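Episode 900, finally

27 March 2026

Quick one, train leaves in a bit and I promised myself I'd write something down before the weekend eats it.

So. 900 episodes in the shoe set. Target was 1637, dont ask, it came out of a spreadsheet Leena Tuominen made back in September and we never rounded it. Pairing task: find two slides that match, put them side by side, toes the same way. Sounds like nothing. Takes me well under a minute by hand and a lot longer through the leader arms, and my shoulders know it.

Threw out 251 episodes this week. Mostly mine. Mostly hesitation, where I hover and hover and then grab, and the policy learns to hover. Leena's are cleaner, she commits. If she misses she goes straight back in and we keep that one, recoveries are worth having.

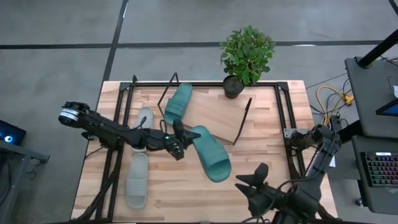

Starting layouts are what I keep getting wrong. I get lazy, everything ends up neat and parallel, and then the model falls over the first time a shoe is crooked. New rule: at least one pair has to be a mess. The gray ones can sit lined up along the left rail, fine, but the teal ones go in at odd angles, one way at the back and one in the middle where the left gripper has to deal with it. The plant and the board stay on the table too. Clutter it should learn to leave alone. Early batches had a bare table and the policy treated anything new as a shoe, more or less.

Other stuff. Breko logger dropped frames again, restarting between blocks helps. The Dakside people want our 2023 format, which, no. Converting script is half done. Ultbridge call moved, again.

Still to decide: do we label failed grasps seperately or just trim them. Leena says label. I say trim, because I'm the one labeling. Probably she wins.

Next block is from Riihimäki, different lights, same shoes. More when I've slept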